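**Town of Kavmont, Office of Public Buildings** · Saturday, June 20, 2026

**1/15**
The Office of Public Buildings is sharing the following thread on the care of wooden tables and floors in rooms that residents rent for private events. These guidelines replace the sheet posted at the Gil Street entrance last October.

**2/15**
The guidelines apply to all rentals at the Modness Hall and the Flirix Annex. They do not apply to outdoor pavilions, which are covered by the parks rental agreement.

**3/15**
The tables in both buildings were refinished over the winter at a cost of $1240 per room. The finish is an oil and wax blend. It resists light spills but marks easily under heat, and it cannot be cleaned with the sprays many households keep under the sink.

**4/15**
Hot dishes must be placed on a trivet or a folded towel. Each kitchen has a drawer of trivets to the left of the stove. Please return them to that drawer at the end of the rental. Last season the Annex ended up with nearly all of them and the Hall had two.

**5/15**
Spills should be wiped up right away with a soft, damp cloth and then dried with a second cloth. Standing water will leave a white ring. If a ring does appear, please leave it alone and write it on the checkout form. Staff can usually lift it.

**6/15**
The following may not be used on any wooden table: ammonia, bleach, vinegar, furniture polish containing silicone, scouring pads, or disinfecting wipes. Plain dish soap, well diluted, is permitted.

**7/15**
Tape of any kind may not be applied to tabletops. This includes painter's tape. Tablecloths may be held in place with clips, which renters are asked to supply. Clips should have rubber or cloth pads where they touch the wood.

**8/15**
Craft groups using glue, paint, clay or cutting tools must cover the full tabletop. Kraft paper is available at the front desk of the Hall at no charge. Cutting must be done on a mat. The desk does not lend mats.

**9/15**
Tables must be lifted when moved. Dragging loosens the legs and scratches the tile, and most of the repair requests we received this spring came from tables pulled across a room by one person. Two adults should carry each table, one at either end.

**10/15**
Tile floors may be swept and damp mopped. Please do not use wax or oil soap on tile, as both leave it slippery for the next group. The mop closet in the Annex has moved and is now beside the rear exit.

**11/15**
Candles are permitted only inside a glass holder that is taller than the flame. Drips of wax should be left to harden and reported at checkout. Please do not scrape them with a knife or a credit card.

**12/15**
The damage deposit for either building remains $119. It is returned in full when the room is left in the condition in which it was found, apart from ordinary wear. Small marks noted honestly on the checkout form have not, as a rule, led to a charge.

**13/15**
Where a tabletop must be sanded and refinished as a result of misuse, the renter may be billed up to $800 beyond the deposit. A written estimate will be sent first, and renters may ask for a review by replying to that letter.

**14/15**
Several residents have asked whether the same care applies to wooden tables at home. In general it does, if the finish is oil or wax. Lacquered and painted tables tolerate more cleaning. If you are unsure, test a drop of water on the underside: on bare or oiled wood it will slowly darken the spot, while on lacquer it will sit on the surface.

Direct sun is the other common cause of damage at home. Turning a table end for end twice a year helps the color fade evenly. Objects left in one place for months will leave a darker patch beneath them, and this patch may take a full summer to even out.

**15/15**
Printed copies of these guidelines are available at the Modness Hall front desk during rental hours. Current rental agreements remain valid, and no new signature is needed. Questions about a specific booking should be sent through the rental portal with the booking number in the subject line. Replies to this thread are not monitored on weekends.

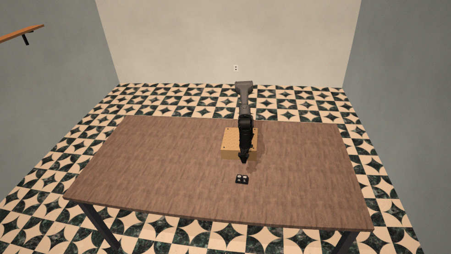 Wooden table with reddish brown grain, tiled floor beneath. Computer rendering.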